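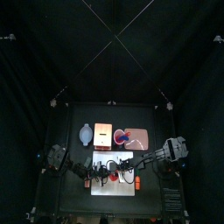
Two arms and a table of kitchen things in the curtained rig at Gristhorpe.

Start with the lag. Sneha Rastogi always does. 18 milliseconds between the planner asking for a pose and the arm hearing about it, and for most of February that was the only number on her whiteboard.

Her team writes Skutetus, the software layer that sits between the cameras and the motors. Not the clever bit, she says. The plumbing. Time stamps, joint limits, who gets to move first when two arms want the same patch of air. Dull stuff, and a good half of why robots drop things.

The planner is called Kerr. It takes a goal, spits out 2,000 candidate paths, throws nearly all of them away. A path goes if it clips the other arm. Goes if it bends a wrist too far. Goes if it drags a cable over the crockery, or it's meant to – cables are the weak spot, because they don't have a fixed shape and Kerr wants everything to have a fixed shape. For now they get modelled as fat tubes round each link. Crude. Rastogi hates it and hasn't had time to change it.

Then there's shine. A pale tray throws the light straight back and the depth map goes to pieces, little holes all over it. The old code treated a hole as empty space. So the planner would happily aim a gripper through a solid surface, and the safety stop would catch it, and somebody would walk over and press reset. New code treats a hole as "don't know" and goes round, slower. Grasp success on the team's own test list was 84 per cent before the change and 96 after, though she's quick to say the list is short and they wrote it themselves.

The wrist view is a different headache. Up close you lose the room. A box becomes a wall, a panel fills half the picture, and the gripper's own fingers blot out the bit you care about. Skutetus keeps a running map from the fixed camera and pins the close view on to it, so the arm still knows which wall it's next to. When the two disagree by more than a set amount the arm waits. You can watch it in the log, a row of amber lines, nothing moving, then off it goes agian.

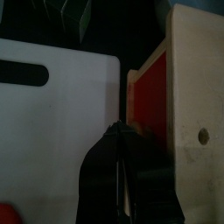
Tight gaps

Slots and narrow spaces are where it all gets tested at once. Planning in, fine. Planning out is harder, as the shape you're carrying has changed the shape of the hand. Kerr re-plans from scratch after every grasp, which costs time, and there's a row going on over whether it should.

The replay tool helps. Fatix, it's called, and it was a weekend job that got out of hand. Scrub back through any run, both cameras side by side, planned path in one colour and the real one in another. Most bugs show up as the place where the two lines part. New starters get a week on Fatix before they're allowed near the planner.
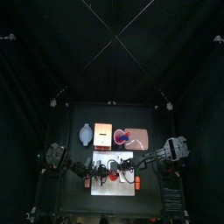 Kerr should keep its old plan and patch it, according to one engineer on the team, who reckons starting from scratch each time throws away good work and hides bugs that would otherwise show up twice. Rastogi doesn't buy it. A patched plan is a plan you can't explain, she says, and she's had enough of those.

They've agreed to run both for a while and let Fatix keep the logs. The cable model is next on the list after that, then the amber waits, wich everyone wants shorter.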